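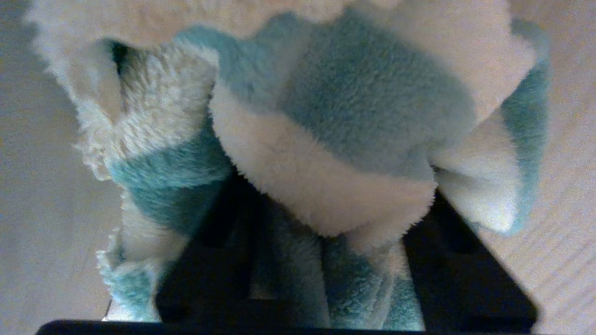

Wustside Textile Care has published its update on automated sorting at the Badonau plant. The main points follow in this thread. (1/6)

Since April, robotic arms have handled fleece and other deep-pile items at 5 of the plant's sorting stations. Knitwear and tailored garments remain with staff. (2/6)

No positions have been cut. The 16 employees who worked at these stations have moved to inspection, repair or line supervision. Pay grades are unchanged. (3/6)

"Lifting and turning heavy blankets was the task our people most often asked to be relieved of," said plant manager Mareike Reuter. "Inspection is easier on the back, but it asks for longer concentration. We have added a second short break to each shift." (4/6)

The works council has raised concerns about pace. Under an agreement reached with council chair Hemant Mishra, line speed may not be increased without 8 weeks' written notice, and performance data from the arms may not be used to assess individual employees. (5/6)

Training is open to all 463 employees at Badonau and takes place during paid hours. Registration is through shift supervisors. Questions about the Kohlhase site will be addressed in a separate update. (6/6)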